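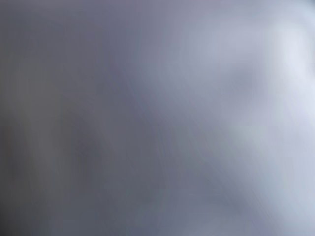
**How early should you get to an arena freestyle motocross show?**

When the doors open. The pit party, if there is one, usually happens before the show, and the lines for parking, food and the restroom all peak in the last half hour before the lights go down.

The rest of this page is for people who have tickets, or nearly have tickets, and would like to spend the evening watching grown adults let go of motorcycles in midair without paying for it in other ways. I wrote it after the Cillimitz tour came through Fandville and I made most of the mistakes below in a single night.

## 1. Pick seats by the landing

The takeoff ramp is steel and doesn't do much. The dirt landing is where you see whether a trick was finished or merely attempted with confidence. Look at the arena's seating chart for that show, find the ramp and the landing, and try for seats side-on to the gap between them.

Go up a little. I was in row 17 and had a clean view over the barriers. The expensive seats at floor level give you a wonderful look at the fence, and at the back of a man named Greg or similar who stands up for everything.

Seats directly behind the landing are exciting, but depth is hard to judge from there. Every jump looks the same length, and every rider seems to be coming to your house.

## 2. Sort out ear protection before you leave

Dirt bikes indoors are loud. So is the announcer, who has been given a microphone and a grudge against silence. Then there's the pyro.

- **Adults:** foam plugs are fine if you put them in properly. Roll the plug thin, pull the top of your ear up and back, slide it in and hold it there until it swells.
- **Small kids:** over-ear muffs in a child's size. Try them on at home for the length of a cartoon. A parking lot is a poor place to learn that somebody hates muffs.
- **Babies:** a sitter.

The merch stand may sell plugs. It will price them like jewelry.

## 3. Dress for a cold building with exhaust in it

If the arena does hockey the rest of the week, the floor can stay chilly under all that dirt. Bring a layer. Bring one you're willing to wash, too, as two-stroke smoke gets into fabric and settles down to raise a family. Anyone with asthma should carry their inhaler and sit well away from the floor.

Skip the white sneakers if you're doing the pit party. I shouldn't have to say this, and yet I own a pair of tan ones.

## 4. Work the pit party in the right order

Do it like this:

1. Go straight to the rider with the longest line and join it.
2. Send the other adult to photograph the bikes while you wait.
3. Have the thing you want signed in your hand, with the marker cap off.
4. Ask one question. "Which trick scares you?" gets better answers than "Is it scary?"
5. Leave for your seats before they clear the floor, along with everyone who had the sense to read step 5.

Elmarie Cele, who sat next to me and had been to several of these, brought a silver paint marker for the kids' black helmets. Ordinary black ink on a black helmet is a very private souvenir.

## 5. Learn a few tricks by name

You'll enjoy it more if you know what you're cheering for.

- **Backflip:** what it sounds like. Once the finale, now practically a greeting.
- **Superman:** the rider stretches out behind the bike, holding on by the bars.
- **Heelclicker:** both legs go over the bars and the boots tap in front.
- **Whip:** the bike gets thrown out sideways and brought back before landing. It looks easy, and hardly ever is.

## 6. Plan the exit

Write down where you parked. I was in space 848 of the Majumder garage and remembered it as "by a pillar." The alternative is the 193 bus, which stops outside the north doors and fills up the moment the last flip lands.

If you drove, stay in your seat for a bit after the house lights come on. The crew often starts pulling the ramp apart right away, and watching a loader shove the landing into a heap is a decent encore for anyone under ten. Mine asked for the loader driver's autograph. He signed the ticket stub in ballpoint.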